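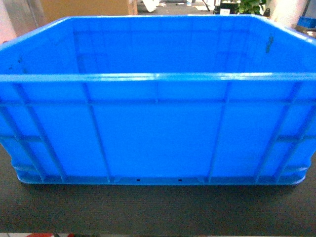 A blue plastic crate with a good thick rim.

Filed under: Kitchen Garden, Storing & Preserving

How to store carrots in damp sand

I love this method! Carrots I dug in fall are still crisp in February, and all it takes is a crate, a bag of play sand and a cool corner.

1. Twist off the tops, leaving a short stub. Don't wash the carrots, just brush off the loose soil.

2. Set aside anything nicked or split and eat those first (soup!).

3. Mix 9 cups of sand with one cup of water. Squeeze a handful: it should hold together without dripping.

4. Line the crate with newspaper and spread two inches of sand. Lay the carrots in rows, not touching, and cover them. Keep layering, and finish with sand.

5. Leave it somewhere dark, just above freezing. My cellar in Motville does fine.

Check every couple of weeks and sprinkle on water if the sand feels dry. Beets work beautifully this way too.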